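Planning and Budgeting for a Two-Arm Work Cell
Unit 6 handout, 15/10/2018
Instructor: Noelia Cifuentes

Read this before you start the budget worksheet. Your group has to submit one equipment plan for a tabletop cell that sorts and stacks household items.

1. Start with the task

Write down what the cell has to pick up before you look at any catalog. Object width decides how far the fingers must open, and weight decides the payload. Groups that begin with the arm usually end up paying for reach they never use.

2. Split the budget

Use four lines: arms, grippers, sensing, and everything else. The last line covers the table, mounts, cables, power and test objects. It is the one most often left blank.

For the worksheet, use these prices in dollars:
Lastero gripper, each: 3,000
Pichler overhead mount, each: 1,000
Replacement fingertips, per pair: 108
Test objects, full set: 50

You need two grippers and two mounts. Order at least one spare pair of fingertips per gripper.

3. Test objects

Buy ordinary kitchen and cleaning items. Bowls are a good choice if you get several sizes, and a spray bottle gives you a tall shape with an awkward top. Mix the colors so the cameras have something to separate. Shiny surfaces throw reflections, so plan time for adjusting the lights.

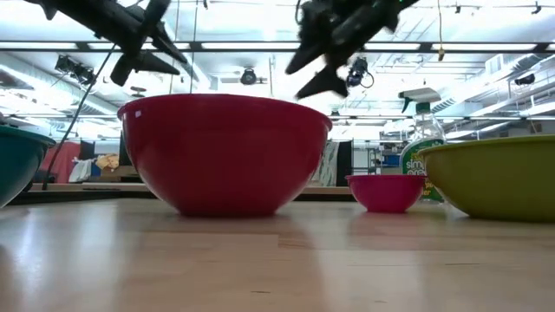 4. Lead times

Mounts go on the ceiling, so the building office has to approve them first. Last year's forms went in late in August and the grippers sat in their boxes until the approval came back. Put the approval on your schedule as its own item.

5. What to hand in

One page of costs, one page of schedule, and a short note on what you would cut first if the budget dropped. Send questions about the price list to Bienvenido Bañez.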